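I had been putting off the toy bins since August. There were three of them under the window, and every one had turned into a place where things went to get lost. I started on them after breakfast and was done before lunch.

The first job was clearing the white table so I had somewhere to work. I wiped it down and brought the bins over one at a time. I like a pale surface for sorting, as small parts show up well on it.

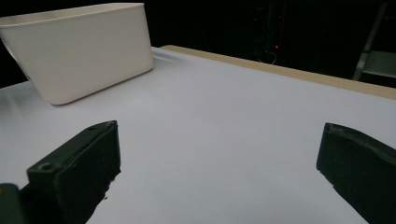
My rule was simple. Anything broken went in the trash, anything outgrown went in a bag for my neighbor Eustaquio Ocampo, whose grandkids visit most weekends, and the rest got a place. I kept two groups, building pieces and everything else. In the past I've tried up to six and we never stuck with it.

Puzzles went back in their boxes. I found the last missing corner of the Solís map puzzle, so that one can come out again this winter.

Balls were harder. They roll off whatever shelf you put them on, and the small ones end up behind the couch. They now get a bin to themselves, down low where the kids can reach.

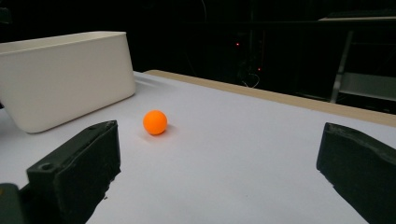

## What I'd still like to fix

The labels. I used masking tape and it's already curling at the corners. I also need a lid for the building pieces before the dog gets interested in them again.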